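Thursday, February 13, 2020

Woke up before the alarm, which I didn't need to do. Rain early, then just gray. Coffee, the last of the rye bread, and a look at the mending pile, which has been sitting on the chair in the hall since October. I told myself I'd get through half of it this week and so far I have done one sock and a pillowcase.

Bus was late. Got to Tiongson at ten past nine and Kirsty Entwistle was already in with the lights on and the radio going. She had the fabric orders laid out by the door. Onden sent the gray lining we asked for but five yards short again, so I called them and was on hold for 17 minutes. The woman who finally picked up was nice enough. The rest should come on Monday. I wrote it on the wall calendar so I won't have to remember it.

Spent most of the morning on black cloth. I don't like working with black. It shows every bit of lint and hides every stitch, and when you need to unpick something you have to carry it over to the window and tilt it until the thread catches the light. I did two hems that way and my eyes were done by eleven. Kirsty puts a white sheet of paper under hers. I tried it and it does help, at least along an edge.

Lunch was soup from Trova, the lentil one, $8 now with the roll. It used to come with butter. We ate at the small table and talked about her sister's move and whether I should get rid of my ironing board, which has one leg that slips. She says yes. I say it has a few years left if you lean on the right side of it.

In the afternoon I wanted to get through the folding and didn't. Big soft pieces are the worst. You find two corners and think you have it, then the bottom has gone off to one side and there's a tail hanging down that belongs to something you thought you'd already straightened. My mother folded tablecloths by pinning one corner under her chin, and I still do it that way at home with the sheets – not at work, where I'd get face powder on everything. At work I lay it down flat, smooth it from the middle out and start over if the edges don't meet.

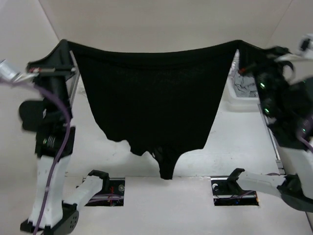 *Black fabric held up by two corners, hem all over the place.*

Stopped at the store on the way home for eggs, dish soap and a new packet of needles. They only had the Kultier ones, over 50 in a packet, and I will use maybe three of the sizes. Bought them anyway.

Made an omelet. Did one thing from the mending pile after dinner, the blue shirt with the loose cuff, so that makes three. The button on the other cuff is going too, but I put the shirt away and left it. Folded the clean towels and moved the big ones to the lower shelf so I can stop reaching for them.

Called Dad. He is fine, his neighbor's fence came down in the wind and he had a lot to say about that. He wants to know if I'm coming the weekend after next. I said probably. Need to check the train times, and ask Kirsty if she can do the Saturday.

Bed by ten thirty, I hope. Trash goes out in the morning.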